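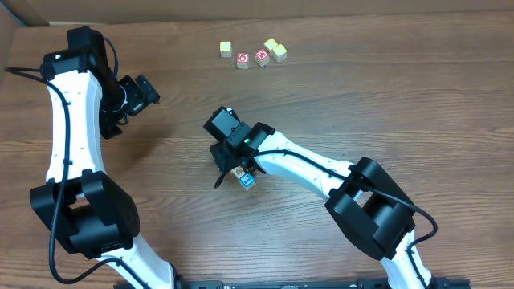

Book 2, p. 90

25 Dec 2021. Bench cell, two-arm. In by myself, building quiet, heating on low.

Picking up from Bríd's page on the right arm. Her note says the wrist play is "fixed". I'd like to know what fixed means. She put new screws in the wrist housing and it felt tight by hand, but everything on this bench feels tight by hand with the power off. The complaint was that the right gripper comes in a bit off when it lowers to a block near the middle of the table, and drifts further off as the day goes on. I never believed that was one fault.

Checks this morning, motors off first:

Wrist housing, right: no play I can feel. Credit to Bríd.
Elbow, right: a faint click when I push the forearm sideways. Not in anyone's notes.
Elbow, left: no click.
Rail bolts at the right base: two turned under the key. Not much, but they turned. Kwame says he did the rail in October and I'm sure he did, only there's no line for it in the book.
Finger pads: grubby on both sides, wiped with alcohol. Right pads have a shiny patch where they meet the block.

Did the rail bolts up, then the elbow screws one at a time, a dab of thread lock on each. The click has gone from loud enough to annoy me to something I might be imagining. Left it an hour before powering up.

Then the cable. I've been grumbling about this since the cell was put together. The right one runs along the top of the forearm, swings out past the elbow joint and comes back down, and there's a short bit by the gripper that hangs right to the tabletop. Theophilus reckons it's light enough not to matter. Maybe. It curls up next to the held block when the gripper is low, and if it can touch the table it can push on things, and it can get under a finger. I'd sooner tie it back than argue. The trouble is that the last time someone tied it back they pulled it so snug that the wrist ran out of slack on a full turn and the controller tripped. Whoever does it, turn the wrist by hand to both ends BEFORE snipping the tie.

I haven't touched it yet. I want numbers with the cable as it is, or we'll never know which change did what. We have form there – the Prirus people came in, swapped a motor, reflashed the controller and redid the zero all in one visit, and when it behaved afterwards everyone had a different reason why.

Powered up. Green light on at the right wrist. For the record that light tells you the wrist has power and that's about all. Afshin treats it as a health certificate.

Test was the usual one with the letter blocks: left arm holding open over the far left part of the table, right arm picks near the centre, lifts, sets down, lets go, picks again. 16 picks in each run, ran it twice. First run clean. Second run, the gripper closed on a corner near the end and the block twisted in the fingers, though it hung on. So better than last week, and not fixed. I've crossed out Bríd's word and written "improved" over it. She can shout at me.

My guess is heat in the elbow motor, with the loose rail making it look worse. Kristýna thinks the zero is off and always has been, and that we've been nudging the pick height to hide it. She may be right. The pick height in the settings has been changed 8 times and only the last change has initials.

The McGrath sheet says to redo the zero after any work on the elbow. It also says the job takes ten minutes, which makes me wonder if they've met this arm. Haven't done it yet, same reason as the cable.

Left to do, in this order please:

– Repeat the run from cold with nothing changed. If the corner grab turns up late again, heat stays on the list.
– Redo the zero, right arm only. Write down old and new values.
– Tie back the cable at the gripper end. Run again.
– New pads for the right fingers. Sesport ones, the Grullham set was too hard and skated on the printed faces.

Arms parked, power off at the wall, hex keys back in the tin. The 2 mm key is rounded at one end, use the other.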